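Packing notes, clothes into the black bag
4/23/23

Worked at the row of three black seats along the wall. Bag on the left seat, clothes on the right seat, middle seat used as the folding surface. Aim was to get the thin pieces packed so they come out again without a full re-press. Wanting Han wants these notes before the Womano bags are repacked, so I am writing down the order as well as the folds.

The thin pink fabric was the slow part. Held up over the middle seat to find the edges.
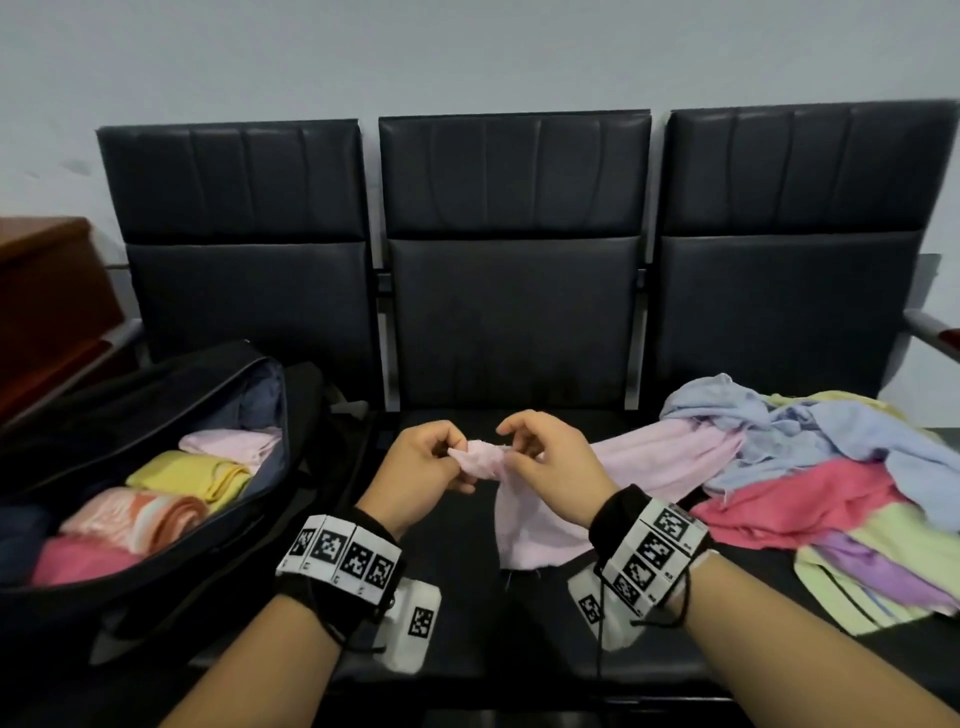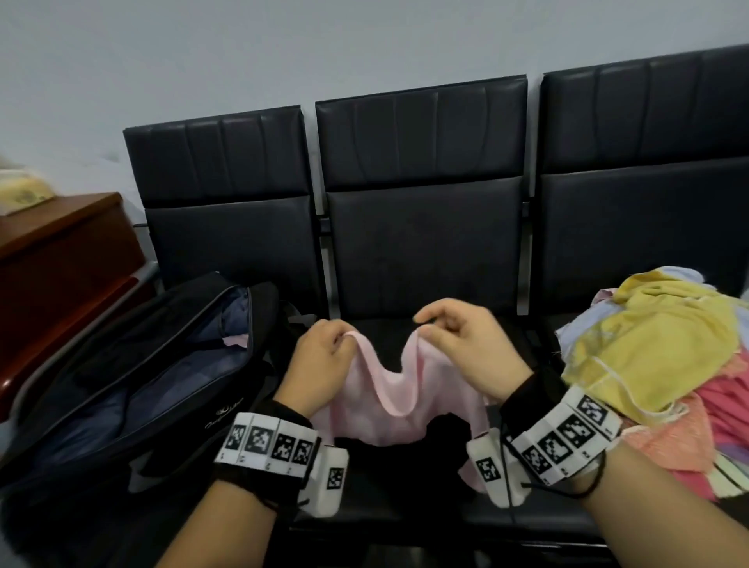
Folding the thin pieces

Thin fabric does not hold a crease on the way down. If I lay it on the seat first and then look for the corners, I end up dragging it over the leatherette and it bunches. Holding it up by the top edge and letting the rest hang is better. Wait for it to stop swinging, then lower the bottom part onto the seat first and lay the rest over it.

Gathered sections: leave them alone. I tried to smooth one flat and made a new set of wrinkles across the old gathers. Fold above the gathers, so the full part ends up as one layer on the outside.

Fold count, thin pieces: once lengthwise, then in half, then in half again if it still sticks out past the others. A third fold after that makes a lump and the stack leans.

Loose threads - check the lower edges before folding. Tuck them in and do not pull. Scissors are in the tin with the Nakiso tape measure. Anything with a long one goes to mending and does not go in the bag.

The seat as a work surface

Usable, with limits. The padding gives when pressed, so a hard crease has to be made between the fingers. The leatherette is slick and a folded stack slides toward the front edge if it is bumped. I kept stacks to four pieces and moved them over to the bag as soon as they were done.

Height is poor. My back was sore by the end of the second bag. The Plarnmont cutting table would be better for this whenever it is free, but then the bag has to stand on the floor, and I would sooner bend for the folding than for the packing. Try the low stool next time.

Right seat as the heap works fine. Pull from the top only. Pulling from the middle brings three other things along with it.

Order in the bag

1. Open the zipper all the way before starting. Half open, the sides fold in and catch the fabric.
2. Heavier knits flat on the bottom.
3. Rolled items along the two long sides. Eight rolls fit without forcing.
4. Thin pieces last, on top, fold facing up so they can be counted by running a thumb along them.
5. Small things in the gaps at the ends.

The navy lining is a nuisance with dark items. I missed a navy sock against it when I emptied the bag to repeat the packing. Run a hand into the corners before calling it empty.

Second pass was quicker than the first, mostly from not refolding. Clothes came to 900 g on the shelf scale, without the bag. Closed easily with the thin pieces on top. On the first pass I had them at the side and the zipper caught one of them near the end - no damage, but I had to back the zipper off slowly.

Compared with October

In October we rolled everything. It saved space, but the thin pieces came out with lines all the way around and two of them had to be steamed. Flat on top takes more room and I think it is worth it. For the Taşdemir order there is space to spare anyway.

To do

- Unpack this bag after two days and look at the creases. Do not move it before then.
- Low stool from the back.
- Try a sheet of tissue between thin pieces, one bag with and one without.
- Ask Wanting whether the Womano pieces are to be counted by item or by set. The list says both.
- Write the fold count on the inside of the cupboard door.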